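Ekness Duo

The Ekness Duo is a two-armed tabletop robot kit sold by Ekness, a small maker of teaching and research robots based in Aretitz. It comes as a flat-packed set of parts and is meant for colleges, hobby groups and small laboratories that want to try two-handed tasks without buying factory machinery. The kit went on sale in July and has gained a lively following, largely thanks to how easy it is to repair.

History

The Duo grew out of a single-arm kit called Paul, designed by Loïc Fleury and Shiuli Amarasinghe. Paul was a cheerful little machine, but it could only do so much with one hand: a bag would slide away as soon as the arm tried to open it, and a box lid needed a person to hold the other side. Early owners began bolting two Pauls to the same table and sharing their plans online. Amarasinghe took up the idea, and the pair spent the next 12 months turning it into a proper product.

Design

Each arm is built from white links with rows of round holes, joined by black servo joints. The holes are one of the best things about the kit – cables can be tied down almost anywhere, and owners have used them to mount all manner of home-made brackets. Both arms end in a gripper with two black fingers and a white housing on top. The two arms use the same parts throughout, so one set of spares covers both sides.

The arms stand at the front of the table, one to the left and one to the right, and reach in over a flat work surface. Small camera mounts clamp on beside them. A walled cell is sold separately and gives the cameras a plain background, which makes a real difference when small objects are being sorted.

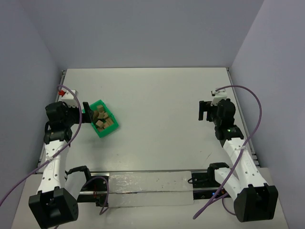

Lifting and tipping small containers is where the Duo is at its most enjoyable. One arm can take a bin by the rim while the other is kept free for picking, and the fingers are slim enough to get between loose pieces. The maker's own set of practice tasks includes emptying a tote of blocks, passing a block from hand to hand and folding a cloth.

Software

The Duo is run from an ordinary desktop computer with a free program named Rorness. Movements can be written as short scripts or recorded by guiding the arms by hand, and a recorded movement can be slowed down, trimmed or joined to another. The program keeps up to 1,000 recordings in one project. Beginners usually start with the block tasks, and the printed guide for these is a delight, full of clear drawings and sensible advice on cable slack.

Reception

Kelly Bramwell, who reviewed the kit on Thursday, October 27, 2022, praised the smooth wrist movement and the "wonderfully sane" assembly steps, but found the cables too ready to swing into the cameras' view. Moushumi Roy used the Duo with an evening class and reported 816 completed block transfers before a finger pad needed replacing. Asanka Munasinghe thought the cell should be part of the basic set. Later copies of the guide have a longer chapter on tying back cables, with a page on the wrist loop.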